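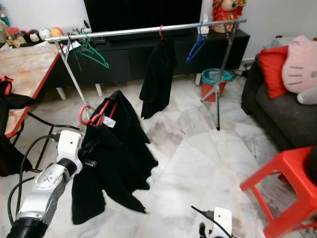
Ticket: arm drops hanger on rack approach / right gripper late to close
Opened by: Juniper Marchetti
Project: Lerkholm (two-arm laundry build, home)
Status: open — partly fixed, see bottom

Symptom

Left arm picks up a loaded hanger fine, carries it fine, then about a hand's width from the rail the wrist dips and the hook goes under the bar instead of over. Empty hangers OK nearly every time. Anything heavy (coat, hoodie) fails. Second problem, maybe related, maybe not: right gripper closes late when both arms are moving. Alone it's fine.

Setup

Two arms, both on the Pavov controller, firmware build 656. Head camera plus one on the wrist. Running in my living room, drying rack in front of the TV cabinet, marble floor. Plastic hangers, mixed colors. Control loop at 40 Hz. Power is one supply for both arms, yes I know, getting to it.

Tried so far

Reboot everything. No change.

Re-zeroed left wrist joint. Better for two runs then same dip again.

Dropped speed to half. Dip is smaller but still there, so it's not only momentum from the coat swinging.

Swapped the gripper pads left to right. Nothing. Swapped back.

Set payload in the config. It was still at the default!! Default is basically zero. Put in 1076 g for the coat (kitchen scale, hanger included). Big improvement, hook clears the rail most of the time now. Leaving this in.

Reply from Santino Troncoso

Payload would do it. Did you set center of mass too? A coat hangs way below the gripper, if you leave the offset at 0 the wrist thinks the weight is right at the fingers. Also what is it using to find the rail, head cam or wrist cam? Shiny bar, shiny floor, I'd expect the depth to be garbage in places.

Reply from Juniper

No, offset was zero. Will set. Rail comes from head cam only, wrist cam just for the final close. Depth on the bar does come and go, there's holes in it. I've been filling them with the median of the neighbors wich probably picks up the cabinet behind.

Reply from Santino

That's your other half then. Cabinet is farther back so the rail estimate gets pulled away from you. Don't fill. Fit a line to the good points only and throw out the rest.
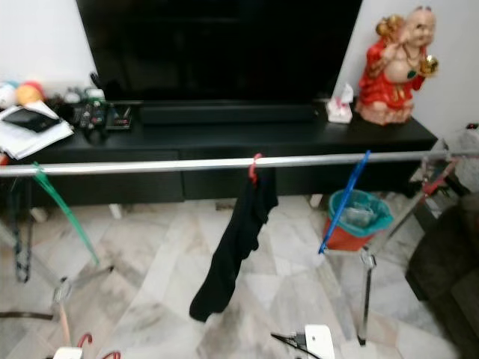
Log, evening session

6:10 pm — set COM offset, straight down from the gripper. Coat run, clears. Hoodie run, clears. Coat again, clears but scrapes.

6:35 — line fit in, median fill out. Rail position stopped jumping between frames. Should of done this first.

6:50 — TV off for all of these. Ran with it on last week and the estimate was worse, didn't write down how much. If anyone repeats this, keep it off or at least note it.

7:05 — fail. Arm stopped halfway, joint 3 overcurrent. Log says voltage sagged right before, same moment the right arm started. So the late gripper is power, not code?

7:20 — right arm parked, left only. 20 coat runs in a row, no overcurrent.

7:55 — both arms again, staggered the starts by half a second. Right gripper closes on time. So yeah. Power.

Reply from Celeste Ledesma

Saw this from the Testimby list. One supply for two arms is asking for it, esp. with a coat on one of them. I have a spare Ogura supply on the shelf you can borrow till yours comes. Check the connector first, mine is the older plug. And tie grounds together or the comms will act up.

Reply from Juniper

Yes please. Will pick up.

Wrist cam notes, since Santino asked. It loses the hanger hook when the cloth swings in front, and black cloth close up is just a dark blob to the detector. I turned exposure up one step and it picks up the edge of the fabric better,
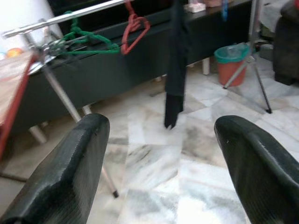
but then the highlights on the bar blow out and I lose the rail instead. Back to auto for now. Might lock exposure only during the last bit of the close. Also the rack feet slide a little on the tile when the arm bumps the rail, so any calibration I do is off after a bad run. Rubber mat under the feet? Or tape. Tape is faster.

Still to do

Second supply in, rerun both arms with no stagger.

Payload per garment, not one number for everything. Shirt with the coat number makes the arm float up, tested once, hook overshoots by a lot.

Tape the feet, redo rack calibration.

Ask Cauã if his line fit code handles the rail being tilted, mine doesnt.

Leaving open until power is sorted. Payload + COM part can be considered fixed.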